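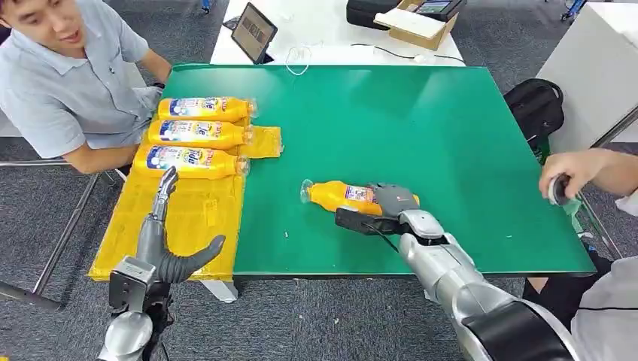

Bottle transfer station, green work surface, with bottles on the yellow cover.

Call for participants: bottle sorting and placement study, Vurkdale site

Treltirstead is recruiting adults to take part in a tabletop study of how filled and part-filled squeeze bottles are laid out, moved, and turned during packing preparation. The study runs in January at the Vurkdale building, second floor. Sessions are seated. No packing experience is required.

Background

Bottles that arrive at a packing bench on their sides are often moved twice: once to clear the receiving area and once to bring the caps into line. The study measures how bottle spacing, cap direction, and the surface under the bottle affect the time and number of corrections per transfer. An earlier round, run under the project name Hultis, logged 1,509 transfers on a bare bench. The present round adds a soft, uneven cover on the receiving side.

Layout of the station

The bench is divided into two areas. The receiving area, on the left, has a yellow cover that hangs over the front edge. The cover is left wrinkled on purpose and should not be smoothed between trials unless the session lead asks for it. The placement area is the green surface. Bottles are laid flat in both areas and are never stood upright during a trial.

Bottles start on the yellow cover with caps pointing right. The finished arrangement on the green surface has caps pointing left, with the bottles lying parallel. A transfer therefore includes a half turn. The turn may be made at any point before release.

What participants do

You will sit at the far side of the bench, by the receiving area. Your tasks are:

Set bottles on the yellow cover in the starting order shown on the trial card.
Keep your hands at the edge of the bench while a transfer is in progress.
Return bottles to the cover after each trial and correct the cap direction.
Report any bottle that has rolled, leaked, or lost its label.
Call out the trial number before the start signal.
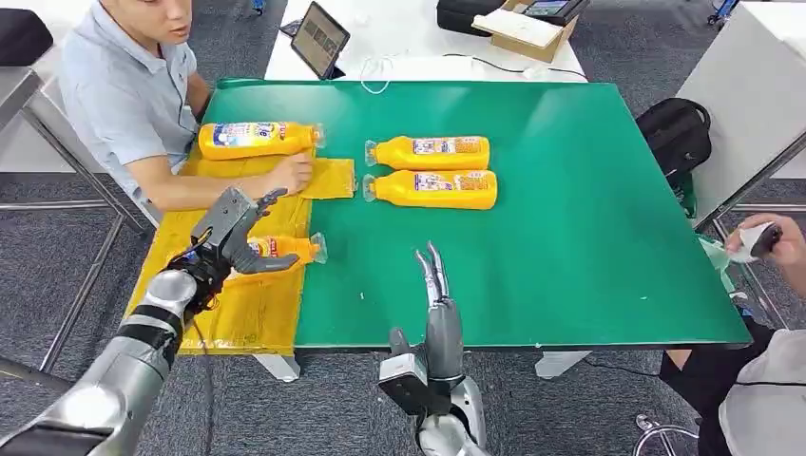
A trial ends when the last bottle on the card has been released on the green surface. Bottles that settle at a slight angle are left as they are and scored from the recording. Do not straighten them. A bottle that touches the floor is taken out of the set and replaced from the shelf behind the bench.

Trials are grouped in blocks of 10, with a break between blocks. Each session lasts 2 hours including breaks. Most participants attend one session. A second session may be offered if the first is completed without missing blocks.

Requirements

Age 18 or over.
Able to sit at a bench for the length of a block.
Able to lift and turn a one-handed bottle repeatedly.
No current injury to the hand, wrist, or shoulder.
Able to read short printed instructions in English.
No known skin reaction to common glove materials.

Wear short sleeves or sleeves that can be secured above the elbow. Remove rings, bracelets, and watches. Long hair must be tied back. Closed shoes are required in the building. Lockers are provided; bring your own padlock.

Recording

All sessions are recorded on video. Your upper body and hands will be visible, and your face may be visible in part of the material. Consent is requested in writing before the session. You may stop at any time and will be paid for the blocks completed.

Payment

The rate is $58 per session, paid by bank transfer after the session sheet is signed. Parking at Vurkdale is free. Travel costs are not reimbursed. Participants who arrive more than 10 minutes late may be moved to another slot.

How to apply

Complete the short form at the Londoño building reception desk or request a copy through the Treltirstead participant office. State your preferred time of day (9 a.m. or 1:30 p.m. start) and your dominant hand. Left-handed applicants are particularly needed for the afternoon group.

Applications are reviewed in the order received. Applicants who took part in the Hultis round are eligible but should say so on the form, as their results are analyzed separately. Selected applicants receive the trial card sample and the consent form ahead of the session. Read both before arrival.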